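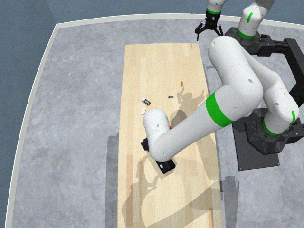
4. Giving the arms their first chore

Right, you've got both arms bolted down and the Tusora software is talking to them. Now for the bit everyone asks me about - can they tidy a workbench yet? Sort of! Mine clear small bits off a table most of the time, slowly, and they still make a mess of anything floppy. Start in the simulator, please. I skipped it in January and spent an evening picking screws out of a floor vent.

4.1 Load the bench task

1. Open Tusora and choose Tasks, then Bench Tidy. The older Dedbridge version has the same name with a "D" after it, and you don't want that one.
2. Type 1421 into the seed box. You'll get the same starting layout I used when writing this section.
3. Set Arms to 2. If it's greyed out, go back to section 3 and check both are switched to Ready.
4. Drag the speed slider down to Slow and leave it there.
5. Press Run, and keep the Stop button under your mouse.

Note: if the arms sit there doing nothing, press Home and try again. Habibur Matubbar found that one, thanks Habibur.

4.2 What to expect

Screws lying flat are the hard ones. The gripper comes straight down, and if it's a hair too high it closes on nothing and carries on quite happily to the next job. Thin flat things are worse (I've had much better luck sliding them to the table edge first, see 4.4). Small blocks are easy and I'd begin with those.

4.3 Moving to the real bench

1. Clear away mugs, phones and anything you're fond of.
2. Run the whole task once with the grippers disabled.
3. Switch the grippers on and run it again, still on Slow.

CAUTION: Keep your hands off the bench while either arm is live, even when it looks parked. A paused arm can start moving again with no warning beep.

CAUTION: Don't let both arms reach for the middle together. Turn on Take Turns under Safety. Kristýna Sokol runs hers without it and I wish she wouldn't.

Laundry and washing up are not supported. I've tried socks - see section 9 if you fancy a laugh.

Last updated March 27, 2025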